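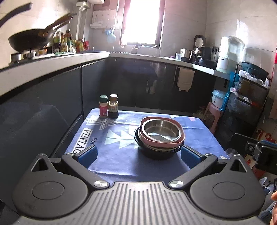
Heruven, September 29, 2025

Is the gripper going to take my job?
No! I asked Jinfeng Duan the same thing in my first week. We still do the kitchen work, and the bowls still get stacked – we just do it holding the gripper now.

Do I have to use it all shift?
Four hours at most, then you swap. My wrist was sore in August, so I asked for shorter turns and got them.

What if I drop a bowl?
Pick it up and carry on. I've dropped loads (the black ones are slippery, I swear).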